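Workshop notebook | Filed under: Cards & Collectables, Sorting Bench
2 min read

11/16/20

Back on the Groltov football set this morning, the one that came in two shoeboxes from the Anbridge sale. The checklist says 240 base cards plus a foil subset, and I'm now fairly sure the checklist is wrong! Card 102 turns up with two different backs – one has the player's stats in a green panel, the other leaves the panel blank and pushes the copyright line up. Same front, same stock as far as my thumb can tell.

So I pulled every 102 we've got and sleeved the blank ones separately. There are four blanks. All of them came out of the second box, which smells of somebody's loft (the first one doesn't), so they may well have come from a different printing. Please don't file them back with the rest.

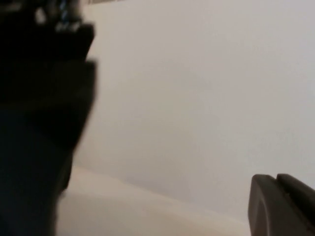
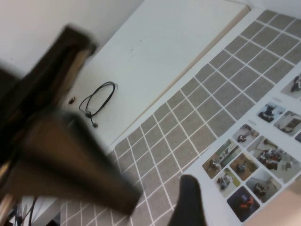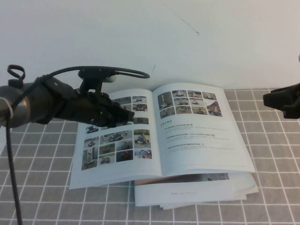 Jitpraphai wrote back about the blank backs and reckons they're from the June reprint, the one done for the Colgate shop giveaway, and that we should look for a slightly duller red on the border before calling it an error card. Fair point, and I hadn't thought of the giveaway at all. I tried it under the daylight lamp and the red does look a touch flat on two of them, but the other pair are too rubbed at the corners for me to swear to anything.

Foils next. They're numbered out of 1000 on the back in tiny silver type, and a few have been stamped so lightly I need the loupe and a good deal of patience. Oh, and we're nearly out of penny sleeves again – the thin ones, the thick ones won't go in the long box.

Still to do: weigh a blank 102 against a normal one, then scan both backs at the same setting.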